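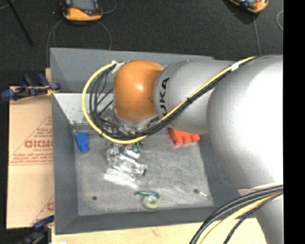 Zadov open day: bins, benches and a very long coffee line

I'd been meaning to get out to Skestcombe for ages, and in November the Zadov packing hall finally opened its doors for an afternoon, so off I went with my notebook and the wrong shoes (concrete floors, never again!).

They took us around in groups of 7. Ours had Marcelino Goicoechea as guide, a soft-spoken man who clearly loves bins. I mean it — he talked about gray bins for a good ten minutes and I was hooked. The deep ones have sloping walls and a flat rim, and he told us the slope lets small parts slide back toward the middle where they're easier to reach. I have a kitchen drawer that could use that treatment.

The sorting tables came next. A full bin goes through in 40 minutes on a good day, he said, and 60 if somebody has mixed up the labels. Crescencio Esteban, who runs the afternoon shift, let us try a tray by hand. I mixed up two kinds of washer right away and got a very kind look.

Then there was the Emari shelving, all freshly put up, and a storeroom where the empty bins are stacked so neatly I wanted to take one home. They don't sell them, I asked.

Coffee was by the loading door — good coffee, slow line, and the almond cookies were gone before I got there. Doors close at 5, and parking is easier on the Hjaltested side. Bring a sweater, the hall is drafty.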